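Gripper trials: first results from the bedroom tasks

The comparison of hand-held grippers has moved from the bench to the bedroom. Renzo Grasso and Kamonchanok Inthanon have now finished the first set of runs, 40 with each of the 2 jaw shapes on the list, all of them on cloth.

The task is simple to write down. Pick up a piece of clothing or a blanket from the bed, lift it clear of the sheet, and lay it down again in a chosen spot. Plain fabrics without a pattern were picked on purpose, as these give the camera little to work with and show up weak tracking early.

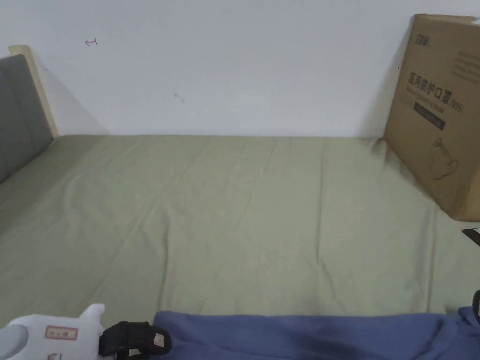

The black jaw at the near edge of the bed, beside the blue cloth.

The ridged jaw held thick cloth well and seldom let go once it had closed. Its trouble was at the start of the grasp, where it tended to take up the sheet along with the item. Kamonchanok got round this by coming in at a flatter angle, which cost time. The smooth jaw left the sheet alone but dropped the heavier items more often, mainly when they were lifted by a corner.

Darcy Vachon looked at the recordings from both camera settings. At 30 frames a second the position of the jaw could be followed through nearly every run. The higher setting gave slightly cleaner paths but filled the storage cards too quickly to be worth keeping. The lower setting will be used from now on.

There were 2 faults to report. The trigger on one handle sticks when it is squeezed slowly, and the cable to the controller works loose if the wrist is turned too far. Liette Gill has ordered a shorter cable and will fit a clip to hold it.

The next set covers folding, with the same jaws and the same fabrics. Anyone who would like to take a turn should speak to Renzo, who keeps the list. The full table of results is in the Bestavstead project folder, dated 6 April 2025.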